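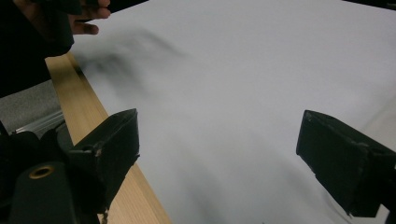

Wrist view, handheld gripper, white sheet on the table. Hand and shadow at upper left.

Iverus Users Forum > Methods > Shadow masking in wrist-view demonstrations

vomerovic
Posted 02/03/2024
Our group has completed the first comparison of shadow masking on handheld gripper demonstrations. The task set is Pliscombe, recorded over a white sheet. Two policies were trained on the same 290 demonstrations, one with cast shadows masked out and one with the frames left as recorded. Each was then given 48 trials. The masked policy closed early less often when a person reached over the table. Comments on the method are welcome before the report is submitted.
Vesela Omerović

dleclerc
Thank you for posting this. I would question the choice of a plain white surface. A soft gray smudge such as the one in your frame is easy to segment against white. On a patterned cloth I would expect the mask to take in part of the background, and the reported gain may not hold.

rebelo_lab
We share that concern in part. In our own November recordings the mask failed mostly on streaked shadows, where the hand was moving quickly and the edges faded into the sheet. Did you label those by hand?

vomerovic
Yes. Blurred shadows were labeled by hand in 400 frames, and the segmenter was trained on those labels. The outer limit of a faded edge is a matter of judgment – two annotators did not always agree on it. The report will state this.

ccoelho
I do not agree that masking is the correct approach. A shadow tells the policy that a hand is near, even when the fingers are close to the border of the view. Removing it discards useful information. Brudidano keeps the shadows and varies the lighting during training.

dleclerc
Varying the lighting requires far more recording time. For a small group that is a real cost.

ccoelho
That is accepted. I would still ask for a third policy, trained under varied light, before the word "improvement" is used in the title.

vomerovic
The title will be revised. A third policy can be trained on the existing fixture, and I will post the trial counts in this thread.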